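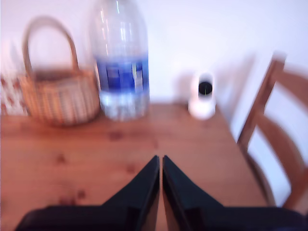 What happens to the Cavamberg power-sharing deal if one side walks out of the assembly? Under the text as signed, the joint executive keeps paying salaries and running schools for 13 weeks, but it can't pass anything new, and after that the whole thing goes back to the guarantors.

Archive workshop notebook, Tuesday, late morning

OK, so that question is what I've been chewing on since I got in, and I only found the answer by going back to the annex (page 11, the bit we all skip). I had it wrong in my head for months. I thought a walkout meant fresh elections right away. It doesn't! Elections are one option the guarantors have, and they can also just extend the clock. Please fix this in the timeline draft if you get there before me – I've marked the line in green.

Spent the first two hours on the Skadano folders. These are the ceasefire-period leaflets, both languages, and they are a mess. Half are undated and somebody at some point sorted them by paper size. I'm re-sorting by who printed them. The Amrani party stuff is easy because they always put the print shop's address along the bottom. The Cilance bloc never did, so I'm going by typeface and by how they spell the river, which they changed after the split. Before the split it has the double n. After, single n. If you find one with both spellings, leave it in the gray tray and don't guess.

One thing I liked a lot: an Amrani leaflet that says the run was 1000 copies, and pencilled next to that, in a different hand, "all gone by noon." No idea who wrote it. I'd love to use it in the chapter on the referendum campaign but we can't say which day it was handed out, or even which town, so for now it's just a nice thing in a folder.

Then I got stuck on the border posts again. The joint statement says the posts "will be withdrawn from use." The Cilance translation says something closer to "taken down." Those are very different promises if you lived on that road, and I think a good chunk of the present row comes straight out of that one verb. The Amrani people say the promise was kept (gates open, no guards), the Cilance people say the huts are still standing so it wasn't. I went back and forth over whether to put both wordings in the main text or in a footnote. Main text, I think. Footnotes don't get read by the people we're writing this for.

To do, or at least to worry about:

Check whether the guarantors' letter was ever published in full. I have 2 versions and the second has an extra paragraph on policing that I can't source.

Ask the Skadano town library about the missing April newspapers. Their catalog says they have them, the shelf says otherwise.

Stop writing "both communities" everywhere. I did it again in the intro, and it leaves out the valley towns, who voted on their own slate and are pretty fed up with being forgotten.

After lunch I read the intro out loud and it's too long. I cut the paragraph on the old kingdom, which hurt a bit, and moved the dam strike up front where it should have been all along. The old paragraph is saved at the bottom of the file in case anybody wants it back.

Scanner is doing the stripe thing again on the left side. Cleaning the glass didn't help. Tomorrow I start on the second Skadano box, the one with the tape on the lid.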